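The trouble with games that never end

6 May 2018
by Rodica Ardeleanu

I finished a game last month. I mean properly finished it, credits and all, and then sat there for a minute with the pad in my lap wondering when I had last done that. It was a small thing called Illska, a ghost story set in a fishing village, and it took me two evenings. It cost less than a takeaway. When it was over it was over. There was no season pass, no daily login, no little red dot on the menu begging me to come back and claim my free hat.

Compare that with Alent, which I have been playing since last July and which I could not tell you the plot of. I'm not sure it has one. There was a king at the start and he was cross about something. Since then I have collected ore, swapped ore for slightly better ore, and been told by a cheerful pop-up that 4,000 more of the stuff will get me a cape.

I don't want the cape. I have been collecting for it anyway.
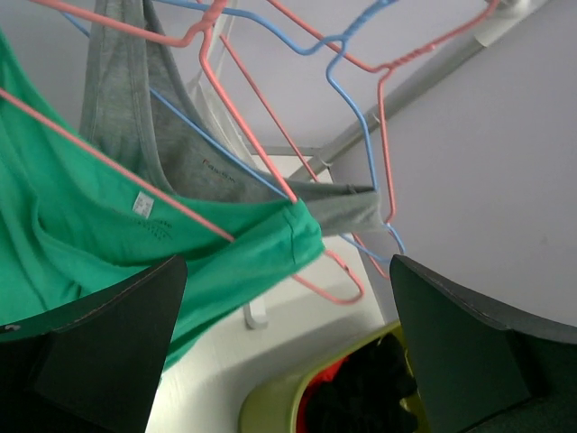 The usual defence is that these games give you more for your money. Cornel Vasiliu made the case on his blog in the spring, and he made it well: you pay once, the updates keep coming, and a player who sticks with it gets hundreds of hours for the price of one. Fine. But hundreds of hours of what? If a novelist added a chapter every fortnight in which the hero sorted his sock drawer, we wouldn't praise the book for its length. We'd ask where the editor had gone.

I'm told I'm being unfair, and that plenty of people like a game they can dip into after work without having to think. I believe it. I like that too - I have the ore to prove it. What I doubt is that the daily quests were built with tired people in mind. A game made for tired people would let you skip a day. Alent takes away your streak if you do, and then offers to sell it back.

Radu Pîrvu, who I play with most weeks, thinks the answer is simply to have some self-control. He says I could stop whenever I liked. Perhaps he's right, though I notice he said it at one in the morning while waiting for a dragon.

The part that bothers me more is what it does to the writing. You can't kill off a character who has a shop to run. You can't let the war end when the war is the mode everyone queues for. In Alent the big villain has been beaten three times that I know of, and each time he has wandered back in a new coat with a new set of things for us to fetch. I stopped reading his speeches after the second one.
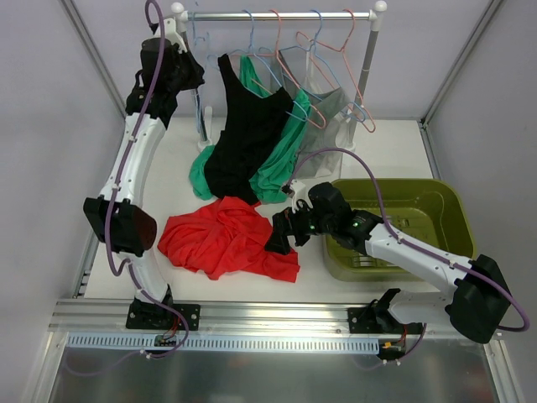
Hangers on the rail and two robot arms over the table.

Now we hear that Sinda is going the same way. The first one was a tight, nasty little mystery and I loved it. The sequel, going by the trailer, has a base you can build, a shared town and something called a "living story". I have yet to meet a living story that didn't turn out to be a shopping list with a voice-over. Maybe this will be the first. The trailer showed a great deal of the base and hardly any of the mystery, so I'm not holding my breath.

I would be happier if someone making these things came out and said what the ending was going to be. They needn't give it away, only promise there is one, with a rough date on it. A game could run for two years and then stop, with everybody in the same field watching the sky fall in. I'd turn up for that. I might even wear the cape.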